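Accueil Ateliers Budget Archives À propos

Ce que coûte un deuxième poste de manipulation

Jeudi 27 juin — Temps de lecture : 4 minutes

J'ai repris le tableur du deuxième poste hier soir. Le premier tourne depuis octobre et je pensais qu'il suffirait de recopier les lignes en changeant la date des devis. Ce n'est pas le cas : la moitié des montants de l'an dernier étaient sous-estimés, et l'autre moitié concernait du matériel que je n'ai jamais sorti du carton.

Pour mémoire, nous faisons de la prise et dépose d'objets courants sur table. Un bras, une pince à deux doigts, une petite caméra au poignet, un plateau clair. Les programmes sont les mêmes pour tout le monde et chacun réserve son créneau. Avec un seul poste, le délai d'attente est passé à 17 jours au printemps.

Je n'ai pas le choix du bras. Le premier vient de chez Gokari, nos scripts sont écrits pour lui, et changer de fournisseur voudrait dire tout réécrire. Barach propose un modèle moins cher à l'achat, mais la formation est facturée à part et le boîtier de commande ne rentre pas sous notre table. J'ai demandé les deux devis quand même, le règlement interne l'impose.

Ce qui m'a pris le plus de temps, c'est tout ce qui entoure le bras. Voici les lignes que j'avais oubliées la première fois :

Les doigts de rechange. Ils frottent sur le plateau, ils cognent les bords des objets, et un jeu ne fait pas l'année chez nous. J'en prévois 8 paires pour les deux postes. Koech les vend à 153 euros le lot de quatre paires, donc deux lots.

Le plateau. J'avais pris le moins cher. Il est correct, mais il faut le percer soi-même pour la fixation et j'y ai passé un samedi. Ukance livre le sien déjà percé. Je prends celui-là.

Les câbles. On compte toujours trop court. Le câble de la caméra de poignet travaille à chaque mouvement et il faut en avoir un d'avance dans le tiroir.

Les objets. On croit que c'est gratuit parce qu'on ramène des choses de chez soi. Pendant trois mois nous avons travaillé comme ça, et chacun obtenait des résultats différents selon ce qui traînait dans la caisse. Il faut un jeu fixe par poste, avec du mou, du rigide, du creux et du petit. Une banane en peluche, une fraise factice et un bol bleu font très bien l'affaire, à condition d'avoir les mêmes des deux côtés. Je mets une ligne à part pour les remplacements.

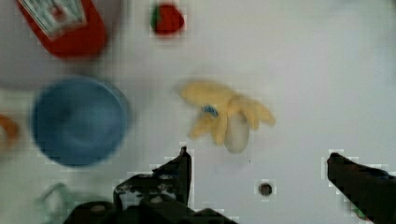
Faut-il acheter le bras et la pince chez le même fournisseur ?

Chez nous, oui pour le premier poste et oui encore pour le second, parce que le support technique ne répond que si l'ensemble vient de chez eux. Un labo qui a quelqu'un pour usiner une bride d'adaptation peut séparer les deux achats et y gagner un peu.

Reste la question du contrat d'entretien. Gokari le propose à 1 578 euros par an pour deux postes, déplacement compris. L'an dernier je l'avais refusé, et j'ai payé une seule intervention, hors contrat, qui a consommé presque tout ce qui restait sur la ligne « divers ». Cette année je le demande. Si on me le refuse, je garderai la somme en provision, mais je sais comment finissent les provisions en fin d'exercice.

Côté calendrier, la commande doit partir avant la fermeture d'été. Le délai annoncé pour le bras est long, les petites pièces arrivent en quelques jours. Je commande quand même le tout en une fois — les frais de port d'Ukance sont élevés et je n'ai pas envie de suivre quatre bons de livraison. Il faudra aussi déplacer l'armoire du fond et tirer une prise, ce qui relève d'un autre budget et d'un autre formulaire.

Un point que je n'ai pas tranché : l'éclairage. Le premier poste est près de la fenêtre et l'image change entre le matin et la fin d'après-midi. Pour le second, contre le mur, il faudra de toute façon des lampes. Autant en prendre pour les deux et baisser le store. Je n'ai pas encore de prix. Si vous avez une référence de panneau qui ne scintille pas à la caméra, les commentaires sont ouverts.

Contact — Mentions légales — © Tous droits réservés — Haut de page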